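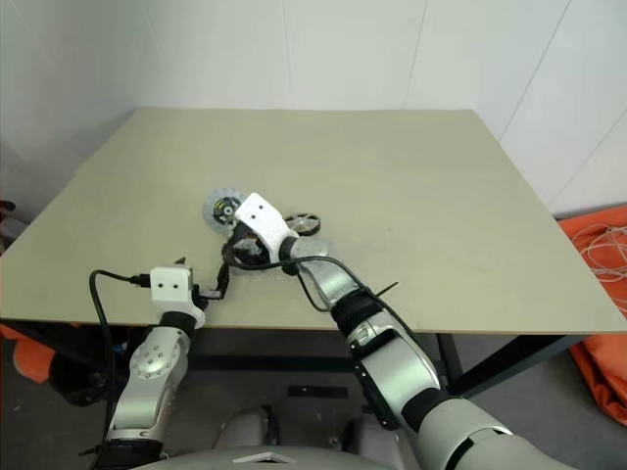

Large rectangular table with pale top and dark metal legs.

Products > Packing and Grading > Fruit Sizers > Drakia 2

Print this page | E-mail this page

Drakia 2 Apple and Pear Sizer

The Drakia 2 is a two-lane sizer for small and medium packhouses handling apples, pears and quinces. It is supplied in Canada by Pemunstead Orchard Equipment and replaces the single-lane Lomitz model, for which parts remain available.

Fruit is carried on soft rollers and sorted by diameter into 15 drop points. Each drop may be assigned to a tray, bag or bulk bin from the operator's panel. Fruit below the minimum diameter is diverted to the juice line.

Fruit diameter: 45 to 90 mm
Lanes: 2
Drops: 15
Noise level at operator's position: 70 dB
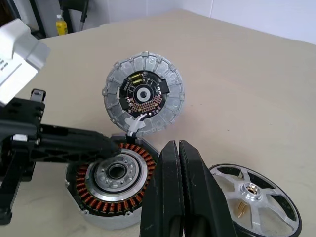 Round motor, disassembled: cover, housing with stator, and spoked wheel.

Rollers should be washed at the end of each shift using clean water and a neutral detergent. Chlorine-based products must not be used on the belts. Belt tension is to be checked before the harvest season and again in March.

The Khaemba water dump and drying tunnel are offered as options and must be specified at the time of order. Delivery and installation are quoted separately.

Specifications current at June 2020.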